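Automated Handling Cell Enters Second Phase at Pranuvier

February 10, 2022
By Diane Lachance

Print this item | E-mail this item

The Packing Services unit has begun the second phase of its automation program. Robot arms will take over part of the repetitive picking work, beginning with soft and thin items. Staff on the day shift received written notice of the change last month.

Soft goods remain the hardest part of the work. A tissue has no fixed shape, and the gripper must take hold of it by a small area - often a single corner.
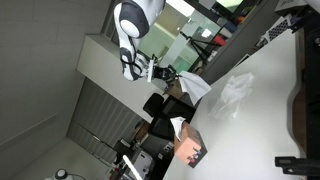 What Changes for Staff

No positions will be removed in this phase. Two operators, Jailson Marinho and Eldana Weldu, have moved from the packing line to cell supervision and will train their colleagues through May. Supervision shifts are limited to 50 minutes at the station, followed by other duties.

Elias Bitar of Employee Relations will receive questions on job grades and scheduling at extension 448. Requests to remain on manual packing will be considered individually - no reason need be stated.

Last updated: 2:15 p.m.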